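Subject: Re: [facilities-list] Finish on the meeting room tables

Members of the list,

Thank you to Cornel Bratu for the enquiry quoted below.

> On behalf of the second-floor staff, I would ask whether the tables are to be refinished before April or merely cleaned. We have had conflicting advice. Please also confirm whether the darker colour remains under consideration.
>
> Cornel Bratu

The tables will be cleaned only. The 4 tops were assessed by Jaxon Poirier, and the existing finish is to be retained. The darker colour has been withdrawn. The $3,000 set aside for refinishing will be carried over to the chairs.

Staff are asked to wipe the tops with a damp cloth, following the direction of the grain, and to dry them afterwards. Abrasive pads and spray polish are not to be used. Coasters are available from the Stesine office on request.

The light tone shown here is the reference for any replacement top ordered through Nesis.

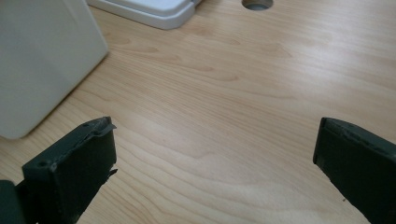

*Tabletop, light wood, existing finish.*

Objections should reach me within 14 days.

Regards,
Noura Hamdan
Facilities and Furnishings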